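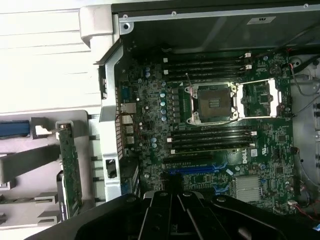 4.2 Reported savings from refurbished office computers

Claims about the money saved by refurbishing old desktops deserve a closer look than they usually get. The Wenimham program, which is the one most often cited, reports that 1,997 machines were returned to use over 26 months at a fraction of the price of new ones. We do not dispute the count. We do doubt what has been left out of the price.

Figure 3. A desktop workstation opened, with its processor socket empty.

First, the program's accounts list parts and leave out labor. Staff hours were charged to general support, so a machine that took a full day to repair looks exactly as cheap as one that took ten minutes. The Karkel sites did log hours, and there labor was the largest single cost. It is hard to see why Wenimham should be so different.

Second, "returned to use" is counted on the day a machine leaves the bench. Whether anyone was still using it a year later was not recorded. At Asier, where a follow-up was done, nearly 18 percent of the refurbished desktops had gone back into storage by the next July. The authors of that report call this a good result. It may be, but they offer no figure for new machines against which to judge it.

Third, the comparison price is generous. Savings are worked out against the list price of a new workstation, although large offices seldom pay list price. Using the discounted prices in the Kapoor survey, we find that the claimed saving shrinks at every site and disappears at 2 of them.

None of this shows that refurbishment is a bad idea. It may still cut waste, a question we leave to Section 5. The published savings, however, rest on choices that all push in the same direction, and we have not used them in the estimates below.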